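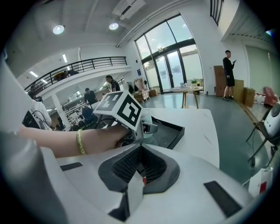
Shallow black tray with raised edges, on a white tabletop.

Rilley Shallow Work Tray, black
Sold singly or in packs of 12

The maker's sheet calls this a "complete surface management solution." It is a tray. It has a flat bottom and raised edges, and it keeps small parts from rolling onto the floor. We stock it because it does that at a fair price, and we have left the rest of the sheet out.

What it's good for: screws, clips, pens, cable ends, anything you want to move from one table to another in a single trip. Black shows up well on a white table, so people tend to put things back in it. Dark hardware is harder to spot once it's inside.

What we doubt: the load rating. Rilley says up to 100 pounds, without saying whether the tray is being carried or sitting on a bench at the time. We would not lift it with anything close to that. The "spill-ready" claim is also a stretch — the sides are low, and a knocked-over cup of coffee will test them.

No lid. No dividers. The Soltatine divider set is sold for deeper bins and stands too tall for this one. Please don't order them together, we will only have to take them back.

Shipping: leaves our Ekcombe warehouse in 2 working days. Full packs take 7.
Returns: unused trays only, in the original wrap.
Next restock: April

Page checked 3/14/25. The load rating question is still with Rilley and we have had no answer.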